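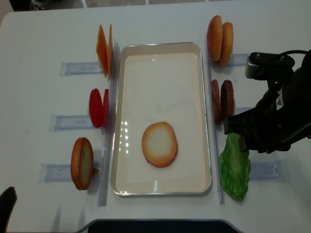 Home | News | Field Notes | Data | Contact

Field notes: open day at the Kovine dust monitoring station

Kovine sits on the edge of a dry lake bed that last held water in the winter floods. The station opened its gates in March for the first time in several years, and the Hayat basin network used the day to show how it measures wind erosion after a flood.

The tour began at the sampling mast. Four passive traps are fixed at set heights, the lowest just above ankle level. Each has a vane that keeps the inlet facing the wind. Sediment is removed by hand, dried, sieved and weighed. Most of what the lower traps collect is sand moving in short hops. The upper traps hold silt and clay, the fraction that travels long distances.

Next to the mast is an optical particle counter on a heated inlet. The heater matters at dawn, when fog can be logged as dust. Staff showed a record from one morning with the heater off and the same hours from a second unit with it on. The first trace had a false peak that lasted until the sun was well up.

We then walked the crust transect, which is 2000 meters long and has 37 marked points. At each point a small penetrometer gives the force needed to break the surface. Fresh flood crust is strong until vehicles or livestock cross it - after that the loose material underneath is open to the wind. Tire tracks near the north fence had already worn down to powder.

The portable wind tunnel, built by Dakolance, was run twice. On intact crust the counter barely moved. On a raked plot beside it, dust release began at a much lower fan setting. The floor seal leaked on the second run and the operator told us to disregard the last reading.

The sample store holds 3251 labeled bags, the oldest from 16 years ago. Older bags are paper and some labels have faded. They are being moved to glass jars under a scheme run from the Zutari office.

Parking was on gravel by the pump house. The access road is unpaved and closes after rain. The station plans to post its trap weights for the season on the Data page once the sieving is finished.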